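February 19, 2022
Notebook, drink bench: grasp planner and wrist perception

Picking up from the branch merge. Goal for the session was to get the new grasp scorer (Curnau) running against the live planner instead of the replay logs, and to find out why the left arm keeps stopping short on cup approaches. Second item is closed, first is half done.

Setup is the same as the last entry. Brown cover on the table, tray in the middle, pot on the left arm's side, board and knives on the right arm's side. Both arms on the Sidik controller, planner on the desktop, perception on the small box under the bench. Config is bench_cups_b with the tray height fixed by hand. I did not redo the extrinsics for the overhead camera. I did redo the left wrist one, because the residual had crept up since the cable was rerouted.

Approach stops first. The log showed the planner giving a full path to the pregrasp pose and the controller cutting it off before the end. I had been blaming the force threshold. The force trace was flat on every one of the stops I opened, so it can't be that. What was tripping was the self-collision check between the wrist and the forearm. The padding in the collision model had been set twice, once in the robot description and once again in the planner config, and the two add up. With the padding doubled, any pose that reaches down over the far side of the tray reads as a near collision. I removed the one in the planner config and left a comment in the file. Please don't put it back. If more padding is needed, change it in the robot description so that everything downstream sees the same number.

After that change the left arm went all the way in on the tray's right-hand cup.

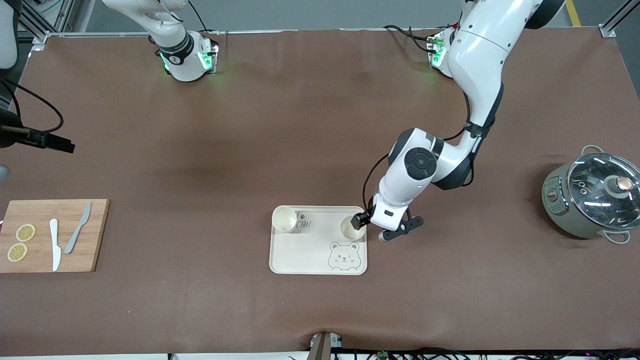
Left gripper at the cup on the right side of the tray, after the padding fix. Right arm in its hold pose.

Finger placement still isn't great. The scorer likes grasps at the rim because the rim is where the depth is cleanest, and it gets rewarded for clean depth. For a paper cup that's a poor choice if there is anything in it. I added a term that pulls the grasp center down toward the middle of the wall, weight 50 to start. At 50 it barely moves the result. At 100 it starts to win over the depth term, and then the planner complains on cups near the raised edge of the tray, where a lower grasp runs the fingers into the tray model. So the weight can't be one global number. For now it is scaled by the clearance under the grasp, which we already compute and throw away. That is in the branch but not tuned.

Curnau against the live planner: it runs. It takes 163 ms per call with 2,000 candidates, and that is too slow to call inside the replanning loop. Profiling says most of the time goes to transforming candidates into the arm frame one by one. This was fine in replay, where we never cared. I batched the transform but have not timed it again, so 163 is still the number to quote.

Other thing I noticed while doing this: the scorer and the planner disagree on which way the gripper's closing axis points. They get away with it on an upright cup, which looks the same from all sides. On anything with a handle it would be wrong. I fixed it in the scorer, and added a test that uses the pot handle mesh so that it fails loudly if somebody flips it again.

Wrist perception. The in-hand tracker is supposed to give the pose of the cup relative to the gripper after closing, so that the place step can correct for a bad grasp. It fits a tapered cylinder to the segmented mask. It works on a cup seen from the side and falls apart when the camera looks into the opening, because the inner wall gets taken for the outer wall and the axis comes out reversed. I want to treat the rim ellipse as its own feature and fit it before the body.

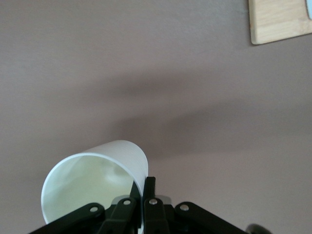 The hard case for the fit is a cup pinched near the rim and tipped over, mouth down and to the left from the wrist camera's side, with most of the body hanging off to one side of the fingers. The rim is bright and easy to pick up until it reaches the fingers, and then the arc is broken. The lower part of the opening is nearly washed out, so the mask leaks there too. The current code throws out an ellipse if too much of it is hidden. I lowered that limit and let the two arc ends be joined through the finger mask, which we know exactly from the joint position. The axis sign then comes from which side of the ellipse the outer wall is on.

Shadows on the table surface are a smaller nuisance. The soft diagonal one was getting its own segment in the old Floldale masks, and now and then it got merged with the cup. Turning down the color weight in the segmenter got rid of that on the stills I tried. I have not checked what it does to the lemon slices, which are pale and may need the color.

White balance on the wrist camera is also off from the overhead. The brown cover comes out pinkish there. Geometry doesn't care, but anything that compares colors between the two views will. The Shakya calibration script has an option to lock the gains. I didn't turn it on because it restarts the camera driver and I was in the middle of things.

Left in this state:
Padding fix is merged.
Axis fix and test are merged.
Clearance-scaled grasp term is on the branch, off by default.
Rim-first fit is on the branch, on by default, old fit still reachable with the flag.
Batched transform is committed, no timing yet.

To do next:
Time the batched transform with the same candidate set.
Run the rim-first fit over the saved wrist clips from both arms, not just the left.
Lock the wrist camera gains and redo the color check on the lemon slices.
Ask whether the tray height can come from perception before the June demo branch is cut. The hand-set value is going to catch someone out.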